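Bathroom robots and the "safe working practice" sheet

stivus_mops
Our property group is looking at two-arm robots for hotel bathrooms, and Zimero sent over its practice sheet. 143 lines, and I found 2 on doors. Is anybody working to something better?

grout_hound
Define better. The Jarach guide is longer and says "maintain suitable clearance" without ever giving a clearance. You can't audit that.

lapsed_auditor
I'd still take it over nothing. At least it makes you name a person who can stop the machine.

grout_hound
Naming a person is paperwork. Where does that person stand in a room that size, with two arms out?

stivus_mops
Same question here. My draft rule is 12 inches from any glass, arms parked before anyone opens the door.

marinescu_fan
12 inches will kill it. The robot has to reach the floor beside the shower or there's no point buying one. Slow it down near glass and let it work.

lapsed_auditor
Slow is fine until a cleaner walks in. Doors first, I say. And towels on the floor need their own line, plus a rule on what may go in a wastebasket.

grout_hound
Agree on towels. Zimero quotes 1,837 hours without an incident and doesn't say what counts as one. I'd want that in writing.

marinescu_fan
Fair. Look at these before you settle on a number, though.
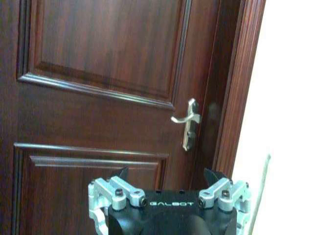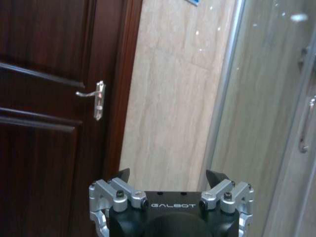
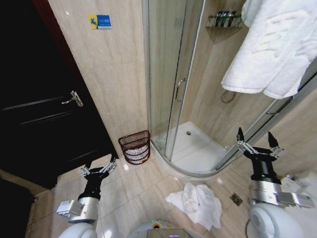
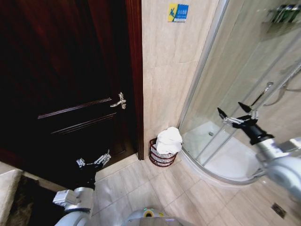
Last one: towel in the wastebasket, right gripper in front of the shower glass.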